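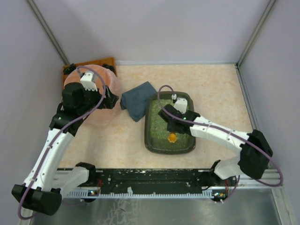

New kitten, small apartment, how often do I scoop? We moved in August and her box is in the hall now. I keep a pink bowl with it for odds and ends, and scoop every other evening. Too little?

Yevdokiia Dmytriv

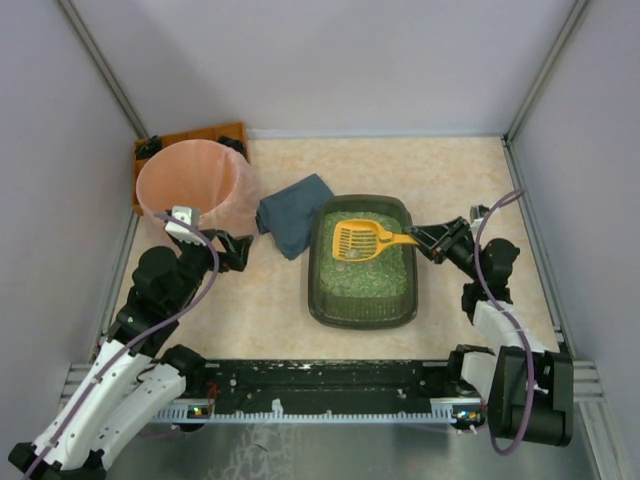
Twice a day is kinder, dear — mornings and bedtime. My old boy is 14 and walks off if I forget.

Amoah

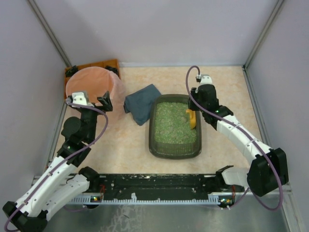 Once is fine. Change it all monthly.

Skikix

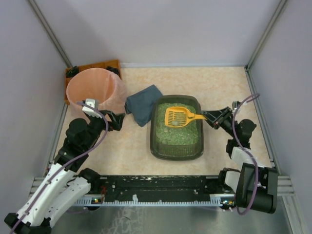
I'd say daily, and keep everything close so it never feels like a chore. A lined pink wastebasket on the same floor as the box saves you walking, and a yellow scoop is easy to find at night!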